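Le joint, parent pauvre de la rénovation

2022-07-20

Les cahiers des charges de rénovation décrivent le carrelage avec précision : format, calepinage, classement d'usure. Le joint y tient en une ligne. À Plornau, le descriptif des douches de la piscine compte 368 articles ; un seul fixe la nature du mortier de jointoiement, sans exiger de résistance chimique.

Le carreau en grès cérame n'absorbe presque rien. Le mortier ciment, lui, reste poreux et se dégrade sous l'effet des détartrants acides. Le premier point de défaillance est donc connu avant l'ouverture du chantier. 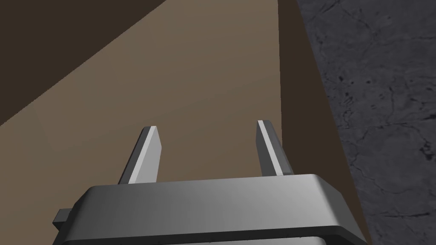

Faut-il prescrire de l'époxy partout ? Seulement dans les zones lavées chaque jour avec un produit acide ; ailleurs, un mortier ciment amélioré suffit.

L'objection habituelle porte sur le prix. L'écart de fourniture et de pose était, dans le dossier de Plornau, d'environ 18 euros par mètre carré. La reprise des joints ciment y était prévue tous les 7 ans, avec fermeture des vestiaires en août. Ce coût d'indisponibilité n'apparaît dans aucun tableau comparatif.

Je plaide pour un article distinct par local, mentionnant la classe du mortier, la largeur du joint et le produit d'entretien admis. La rédaction demande une heure. Le maître d'ouvrage devrait refuser tout descriptif qui s'en dispense.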